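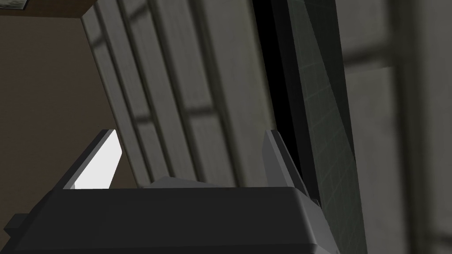 A reader wrote to me last week that I make breastfeeding sound like something you either manage or don't, and that she wished I would write more about the weeks when it was a bit of both. She had her second baby in October, fed him partly at the breast and partly from a bottle, and felt the whole time as if she were filling in a form that had no box for her. I read her message twice over my coffee and then had to go and stand in the garden for a while, since I knew just what she meant and had somehow never put it down in all these years of typing.

So, the bit of both. My daughter was born at the small maternity unit in Rudum, which had 12 beds then and I believe has fewer now. The birth itself went well enough (I've told that story here before, more than once, and my family would thank me not to tell it again). What came afterward was harder. She was a sleepy baby. She would latch, take a few swallows, and drift off with the most contented look on her face, and I would sit there tickling her feet and blowing on her forehead as the midwife had shown me, and she'd smile in her sleep and do nothing whatsoever about lunch.

On day 6 the nurse came to the house with her scale, and we had lost more weight than anyone liked. She was very kind about it. She sat down on the end of the bed, moved a heap of muslin cloths to do it, and said we would give a little formula after each feed and see how we got on. I cried so hard that she went and made the tea herself, in my kitchen, and found the good cups, which I had been saving for I don't know what.

We drove out to the pharmacy in Plollholm that same afternoon, all three of us, because I wouldn't be left behind. They rented out breast pumps there, and I came home with one called a Hämmerli, heavy as a sewing machine and every bit as loud. My husband could hear it from the driveway. I pumped after the morning feed and again late at night, and I kept a notebook with the times and amounts in it, left side, right side, bottle. I still have the notebook. The handwriting gets worse as it goes on, and there's a page where I've just written "toast."

The first good week came when she was 7 weeks old. She woke up one morning properly hungry, furious even, and after that she fed as though she'd been reading up on it. We kept one bottle in the evening anyway! My husband had grown fond of it, and so had I, if I'm truthful, as it meant I could take a bath with the door closed. That went on until she was eating mashed pears.

I should say that I'm a mother and no kind of nurse, and if your baby is sleepy or isn't having many wet diapers, please ring your midwife or your doctor today and don't sit reading me. They would much sooner hear from you early. Mine told me so, and I wish I'd called on day 4 when I first had that uneasy feeling.

There's a feeding group that meets at the Planlow hall now, with a rug for the older ones and somebody there who can look at a latch. We had nothing like it. I dropped in last month to bring some baby clothes and ended up staying the whole morning, holding a very small boy while his mother ate a sandwich with both hands. She was doing a bit of both, too. She told me so in a whisper, and the woman beside her said, oh, so are we, and they were off talking about bottle teats until it was time to put the chairs away.

I've written back to my reader, at greater length than she probably wanted. If any of you have a notebook like mine in a drawer, I'd love to hear what's in it.

Posted Jul 4, 2026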